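Keeping time on a hand-held gripper

Urmila Thakur spends most of her week on a problem that she describes as bookkeeping. She maintains the ingest and synchronisation software at Trernitico, where demonstrations recorded with hand-held grippers are turned into training data for a manipulation policy. The current task set is household laundry: folding, stacking and moving garments on beds and tables.

"Everything downstream assumes that the picture and the finger width belong to the same moment," she says. "If they are 40 milliseconds apart, the policy learns to close on cloth it has not reached yet. The loss curve looks perfectly healthy while it does so."

The pipeline is called Halliday. It takes the fisheye video from each gripper, recovers the camera's path through the room, attaches the opening of the fingers at every step and writes out an episode. Episodes that fail any of three checks are set aside with a reason code. In March the team put 2,228 recordings through it and kept 978.

Thakur does not regard that as a poor yield. The first check, on clock offset, rejects very little now that the grippers and the host share a time source. The second compares the finger width with the width measured in the video, and mostly finds loose fingers. The third concerns localisation, and accounts for the bulk of the losses.

"Mapping wants corners that stay put," she says. "A plain wall offers nothing. A woven surface offers far too much, and it all looks the same, so the matcher slides along by a few strands and reports high confidence."

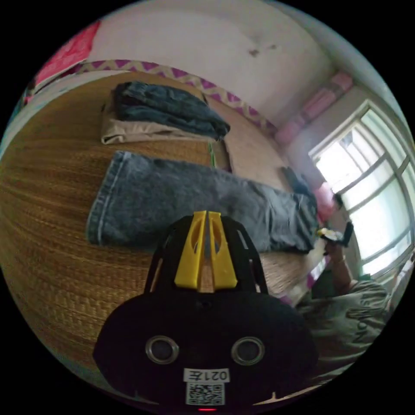

Gripper view during a laundry recording, with light blue jeans laid across a straw mat.

Bedrooms are hard in other ways. A bright window pulls the exposure down, and the mat loses contrast when the gripper turns towards the glass. Halliday now masks saturated regions before extracting features, and also masks the gripper's own body, which sits at a fixed place in the view and would otherwise vote for no motion at all. People are masked by a separate model. Juwita Mangundap, who wrote that stage, says its recall on arms and hands at the rim of the lens was the last thing to be fixed.

"The detector had been trained on ordinary lenses," Mangundap says. "We resampled the outer ring into flat patches and ran it again on those. It is slower, but it runs offline, so I don't much care."

Garments raise a further question. Trousers that are being folded move, and features on them must not count towards the camera's path. The earlier version relied on outlier rejection, which worked until a garment filled most of the view. The present version down-weights any track within reach of the fingers and leans on the inertial data for those seconds.

The policy itself, Uda, is trained by another group. It predicts short sequences of gripper poses relative to the present one, so drift over a whole episode matters less than error over the next second. Thakur would still like the drift reduced. Long folds are now cut into segments at points where the map is weak, and a planner that has to choose what to do after the first fold gets little from half an episode.

Asked what she would change first, she names the reason codes. There is one for all localisation failures, and it covers lost tracking, bad scale and a failed loop closure alike — "three different bugs in one bucket". A patch that splits it is in review. The rejected recordings have been kept and will be run again once it is merged.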